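Wosturix Tabletop Handling Tasks – Data Card

Maintained by: Jadwiga Wysocka, Wasilewska Institute
Last revised: 17 April 2025

Summary

Wosturix is a collection of short tabletop activities involving light household and craft materials: plastic sheets and backings, stickers and patches, scissors, balloons, towels. It contains 1335 recorded sessions and 2954 still images. The materials were selected for the ways in which they bend, stretch, stick or roll when handled, properties that are poorly covered in collections built mainly from boxes, cups and cans.

Sessions are grouped under 2 headings, cutting and soft contact. Each session has a written activity label, a list of the items on the table and a short free-text note.

Cutting

Sessions under this heading involve scissors and a thin material such as clear plastic sheet, backing film, paper or ribbon. A sheet may be plain, or it may carry a sticker or patch. Labels record the material and the tool separately.
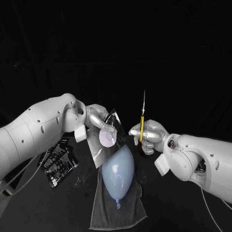 Are the sheet and the item stuck to it labeled as one object?
They are labeled as two. The sheet receives the label "sheet" and the attached item receives "patch", with a link field that joins them for as long as they remain attached. Once separated, each keeps its own label and the link field is left blank.

Scissors are labeled as a single object, blades and handle together. Handle color is recorded where it is visible. Blade length is not recorded, and users who need it should contact the maintainer.

Soft contact

Balloons make up the larger part of this heading. They are inflated before a session and placed on the table or on a towel. A folded towel keeps a balloon from rolling and gives annotators a clear boundary between the two surfaces.

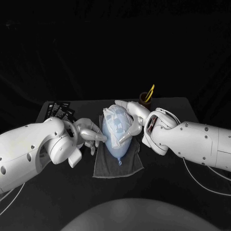 The towel is labeled in every session in which it appears, including those in which it is only a support. Its state is given as flat, folded or bunched. Balloon color is entered in plain words, and shades such as light blue and dark blue are kept apart.

Known limitations

Clear plastic is difficult to outline under strong light, and 3 annotators reviewed each sheet before its outline was accepted. Small print on packaging has not been transcribed. Sessions labeled before November use an older word list – the file named Tommont gives the matching terms.

Access

Copies are distributed through the Zikameo archive. Requests and corrections should be addressed to the maintainer and should quote the session number.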